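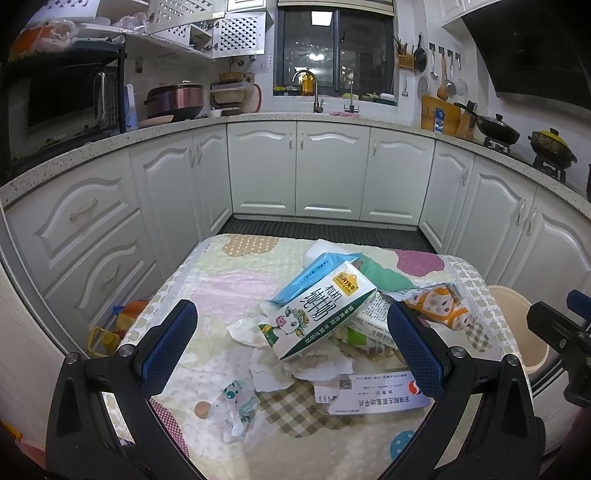
Step 1: Sort what has landed on the table

A small kitchen table collects everything that comes through the door. Before you wipe it or straighten the cloth, put things into groups: drinks, snacks, medicines, and packets you don't recognize.

Leave cartons and snack wrappers where they are for now. Medicines come off first.

Step 2: Pull out the medicines

Pick up each box and read the front. If the label is in a language not everyone at home reads, write the plain name on a strip of masking tape and stick it to the side — never over the dosage or the expiry date.

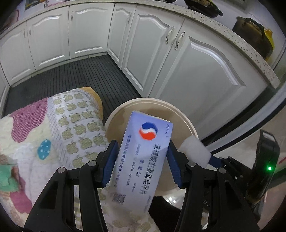 Levamlodipine besylate tablets, with the product name printed down the face of the box.

Keep tablets in their original box with the leaflet. I use a lidded Jesten bin on a shelf 30 cm above the counter, out of reach of children and away from the stove.

Step 3: Put the food away

Check the date on milk cartons and follow the storage directions on the side. Open snacks go in a jar or get clipped shut.

Step 4: Shake out the cloth

Take a quilted cloth outside and shake it by two corners. Check the care tag before washing — padded cloths can bunch up in a hot dryer. Lay it back once the table is dry.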